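Hullton Bench Arm Planning and Set-Up Guide
Section 2: Planning and Budgeting Before You Order

By Melahat Sönmez
Revised April

Print this section | E-mail this section

We know you would like to skip ahead to Section 3 and start bolting things together, and we don't blame you one bit. Still, an evening spent here with a pencil and a tape measure can save you a lot of bother later on. This section helps you decide what to buy, what to put off until next year, and what you may already have in a cupboard somewhere.

The guide covers single-arm tabletop stations used to practice household handling: picking up utensils, moving dishes, dealing with cloths, that sort of thing. If you are planning a station with two arms, please read Section 5 alongside this one, as the floor space and power figures are different.

2.1 Write down the jobs first

1. List the tasks you want the arm to do in its first year. Use plain words, such as "pick up a spoon by the handle" or "set a plate to one side."

2. Next to each task, write the largest and the thinnest object involved. The thin ones matter more than people expect. A spoon handle lying on a hard counter asks a good deal more of the fingers than a tall pepper mill does.

3. Mark any task that involves cloth. Soft goods take longer to set up and longer to practice, and you should allow for that in staff hours as well as in equipment.

4. Cross out anything you only added to be polite to another department. (We have all done it!) You can bring it back at the next budget round.

NOTE: Keep this list with your order papers. Our Usden office will ask for it when you call about grippers, and having it handy makes for a much shorter call.

2.2 Plan the work in simulation

If your site has the Lostitz planning software, build the station there before you spend anything on the real one. You can try the arm on one side of the counter, decide you hate it, and move it to the other side before lunch, all without lifting a thing.

1. Open a new project and choose your arm from the library. Check that the model matches the one on your quote, including the gripper.

2. Place the pedestal first and the counter second. It is tempting to do it the other way around, but the pedestal is the piece you will be paying a contractor to fix to the floor.

3. Add a few everyday items from your task list. Spread them out the way a person would leave them, with some near the back edge and some off to the side.

4. Bring the gripper down to each item in turn. Watch the elbow and the lower part of the arm as well as the fingers, and save a view of any position you are unsure of.

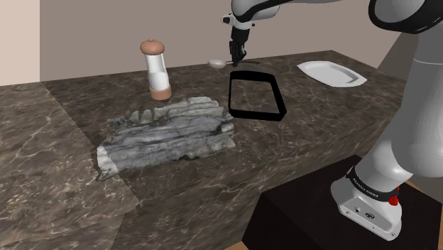

5. Move the items farther out, a little at a time, until the arm can no longer reach them comfortably. Write down that distance. Your working area should stop short of it on every side.

6. Export the layout and attach it to your budget request. People who sign for equipment do like to see what they are signing for, and a saved view tends to settle questions that three pages of text will not.

CAUTION: A layout that works in the software still has to be checked on the real floor. Door swings, radiators, low shelves, and the path people take to the sink are often missing from the model.

2.3 Put the budget together

Please don't stop at the price of the arm. Most of the unhappy letters we get come from customers who did, and who then had a beautiful machine sitting in its crate while they hunted for money for a pedestal.

1. Enter the arm, its controller, and the gripper as separate lines. They may arrive separately, and your accounts office will thank you.

2. Enter the pedestal and floor fixing. For the standard Avcı pedestal, allow $1013, delivery included. Fixing is extra and depends on your floor.

3. Set aside $2000 for the counter, props, and spare fingers. You may not spend all of it in the first year, but fingers do wear, and plates do break.

4. Add training time. We suggest 60 hours for the first operator, spread over several weeks so that there is time to forget things and learn them again.

5. Add the service plan if you want one. It can be bought up to 6 months after delivery, so this is a fair line to postpone when money is tight.

NOTE: Props can come from any kitchen shop. Buy two of each, and keep the second one in the box. When the first gets chipped or lost, you can carry on with a matching item and your earlier settings will still hold.

2.4 Before you send the order

1. Compare the gripper opening on the quote with the largest object on your list.

2. Confirm which side of the counter the pedestal will stand on, and tell whoever is running the power.

3. Make sure the stop button can be reached from where the operator will be sitting or standing.

4. Ask for the delivery size of the crate and measure your narrowest doorway. Measure the elevator too, if there is one.

CAUTION: Do not book the floor contractor until the delivery date has been confirmed in writing. Dates given over the phone are our best guess, and we would hate for you to pay for a visit twice.

Once the order has gone in, turn to Section 3 and read the part on floor preparation. It can be done while you wait.

Print this section | E-mail this section

Related items
Section 3: Floor Preparation and Pedestal Fixing
Section 5: Planning a Two-Arm Station
Choosing Fingers for Thin Utensils
Budget Worksheet, Single-Arm Station
Moving a Lostitz Project to a New Computer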